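2020-11-20
Notebook, textile finishing, Redcombe bench

Second wash trial on the Curnalard checks. Batch 1301, gray and white yarn-dyed cotton, cut into 18 pieces and overlocked on all sides. Wash at 60 C with the standard powder, no softener, line dried indoors.

Warp shrinkage is still worse than weft. The pieces from the start of the roll pulled in more than those from the end, same as in May. I marked the squares before washing this time, so the skew can be read straight off the cloth. Pieces 2 and 11 have gone visibly off square. The rest are within what Rowbotham will accept.

Starch: the Stovov mix went on lumpy again. Strained it through muslin and thinned it, 75 ml to the liter. Better hand after pressing, no white bloom on the gray. Do not leave it in the bucket overnight, it skins over.

Pressing from the back gives less shine. Pressing cloth needs replacing, scorch mark near one corner.

Hems still to decide. A narrow double fold looks neat but cups after washing. Mitered corners take twice as long and lie flat. Leaning toward mitered for anything sold as a table cover, plain fold for napkins.

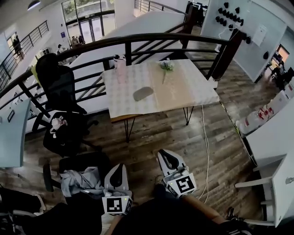 Photo: Redcombe workshop notebook

Checked cloth with a beige runner lengthwise. I prefer a plain runner over checks, as two patterns fight each other. Runner width to be settled once the shrinkage figures are in.

To do: rewash pieces 2 and 11, pull flat while damp, measure again. Order muslin. Ask Curnalard whether the roll was relaxed before shipping.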